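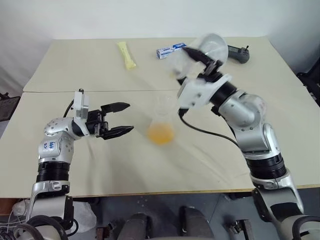
Práticas Laboratoriais I — Folha de apoio n.º 3
Organização da bancada e vidraria de uso corrente
Docente: Leandro Vergara
Versão de 19/06/2020

1. Antes de começar

Esta folha substitui a anterior, que tinha uma gralha na secção dos volumes e que, a julgar pelos relatórios, foi lida por duas pessoas. Trata de coisas modestas: onde se pousa o quê, como se chama cada recipiente e que confiança merece. A parte das diluições fica para a folha 4.

O manual de referência continua a ser o Sastry, capítulo 2. Quem tiver a edição antiga encontra lá uma tabela de nomes de vidraria que não coincide com a nossa. Nos relatórios usa-se a nossa.

2. Nomes

Erlenmeyer (ou balão de Erlenmeyer, ou matraz, conforme a idade de quem fala): fundo plano, paredes cónicas, gargalo estreito. Agita-se com um movimento circular do pulso sem regar o colega do lado. Convém à titulação e à dissolução.

Gobelé (copo de precipitação, béquer): paredes direitas, boca larga, bico para verter. Aceita vareta com facilidade e salpica com igual facilidade.

Taça: larga e baixa. Para banhos, lavagens e recolhas provisórias. O provisório dura, no máximo, até ao fim da aula.

Copo de plástico: não é vidraria, não tem graduação e não aparece no relatório com o nome de "recipiente A". Tolera-se para água de lavagem.

Há ainda peças de plástico que ficam a meio caminho entre duas destas definições. Descrevam a forma e o material. Um relatório que diga "recipiente de plástico translúcido, mais largo na base" é perfeitamente aceitável; um que diga "o frasco" não é.

3. Volumes

As marcas gravadas num Erlenmeyer ou num gobelé são uma estimativa impressa com grande convicção. Para uma peça de 200 mL, contem com um erro de cinco por cento em qualquer leitura, ou seja, 10 mL para um lado ou para o outro. Quem precisar de 100 mL a sério usa um balão volumétrico. Quem precisar de 8 mL usa uma pipeta graduada e não discute.

A leitura faz-se ao nível dos olhos, pela parte inferior do menisco, com a peça pousada na mesa. Segurar o frasco contra a janela, com ar pensativo, dá boas fotografias e maus valores.

4. Disposição na mesa

A zona da frente é a zona de trabalho. Fica ali o recipiente em uso e, quando muito, aquilo que lhe vai ser acrescentado. Embalagens, caixas e instrumentos de mão ficam ao fundo, junto à parede.
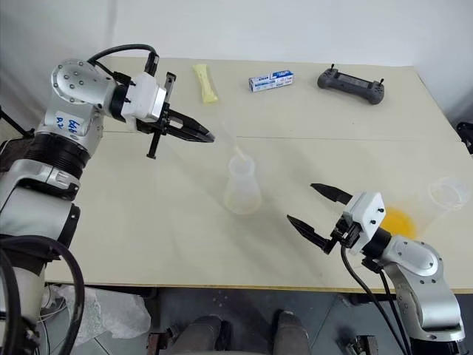
Fig. 1 — Recipiente com vareta ou palhinha inclinada na boca; copo de plástico à direita.

Sobre varetas deixadas dentro do recipiente: pode-se, durante uma pausa curta, se a peça for estável e tiver base larga. Uma vareta comprida num copo leve é uma alavanca — a física é do primeiro ano e continua em vigor. Antes de levantar o recipiente, retira-se a vareta e pousa-se num vidro de relógio.

Recipientes com líquido corado levam etiqueta, mesmo que a cor pareça óbvia. Amarelo descreve metade do armário. A etiqueta indica conteúdo, concentração, data e iniciais, a lápis.

5. Arrumação

Esvaziar para o bidão correto (a lista está na porta). Passar três vezes por água da torneira, uma por água destilada, e deixar a escorrer de boca para baixo. As taças não se empilham molhadas: colam, e depois aparece alguém com uma espátula.

As caixas fecham-se. As embalagens abertas dobram-se e prendem-se com mola.

6. Para a próxima aula

Trazer bata e a folha 4 impressa. Cada grupo entrega um esquema da sua bancada, visto de cima, com as peças legendadas segundo a secção 2. Não é preciso saber desenhar, mas um Erlenmeyer deve distinguir-se de um chapéu.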